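## What went wrong in March

We had such a nice run going — 24 pick-and-place trials without a hitch — and then the gripper began letting go early, well before the arm had reached the plate. I blamed my code and spent a whole evening rereading it (sorry, Caroline!). The real trouble was the force setting, which dropped back to 20 percent every time the controller restarted, and we had been restarting it rather a lot.

Caroline Kimaro added a check at startup, and we now keep our hands off the table until it passes.
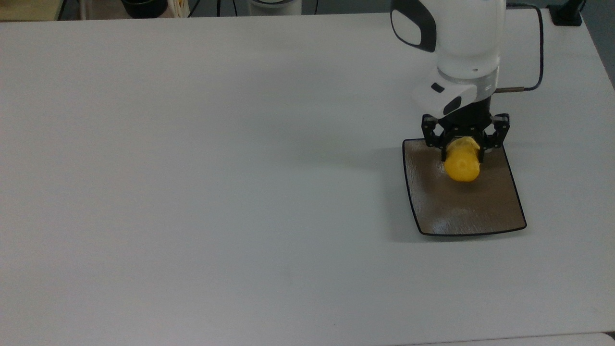
*Bredstead Robotics Club, Manipulation Team*

The yellow piece is held over the plate by both fingers, with the arm coming down from above. We still want to repeat all 28 trials with the new check.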